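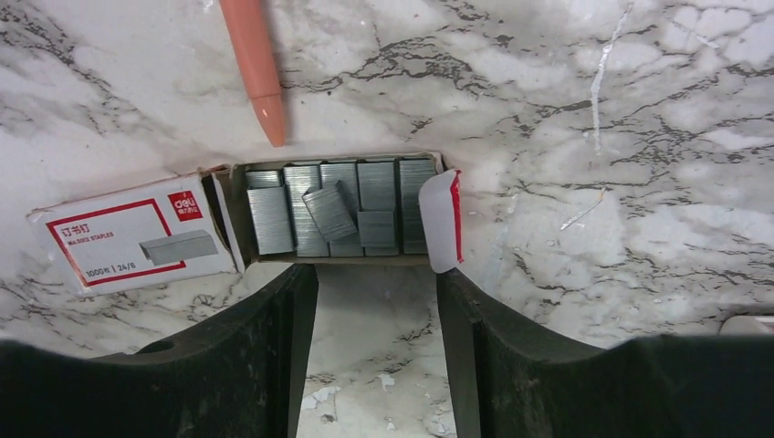
Department of Folklore and Comparative Religion -- Features

The Smith Who Hung the Sky

Before the iron pillar had a name in the villages north of Skevemberg, people called it the nail. The sky was a tent, and something had to hold it in place. The North Star was the head of that nail, and everything else turned around it.

Stories of this kind are told over a wide stretch of northern Europe and Asia. The Finnish smith Ilmarinen forges the dome of heaven. The Sámi and the Estonians had names for the Pole Star that mean a nail or a peg. Farther east, several Siberian peoples spoke of it as a stake to which the stars are tied like horses.

Aarne Ojala has spent most of his working life on the local versions. His card index, kept in a back room at the Forurik archive, holds 627 tellings taken down by schoolteachers and parish clerks. In 40 of them the nail is loose. An old woman hears it rattle on winter nights, or a smith is sent up to hammer it back in and never comes home.

"The loose nail is the part people remembered best," Ojala says. "They would forget who made the sky, but they could tell you what happens when it comes down."

In card 2817, from the hamlet of Skornetti, the smith climbs for nine days and finds that the nail has worn thin. He has no iron left, so he beats his own hammer into a new one. Card 2843 has the same climb, but the smith is a blind man who finds the hole with his thumb. The numbers follow an older catalog, most of it lost when the archive moved.

Gerrit Schouten, who edited the Charvát collection of sky legends, is more careful about how old all this is. Smiths appear in the stories, he points out, and a smith needs a forge. He thinks a wooden peg or tent pole came first and the iron was added later -- perhaps much later. Ojala agrees about the peg but not about the date.

The two men have been writing to each other about it for years. Schouten's latest letter, sent in July, deals only with the thumb.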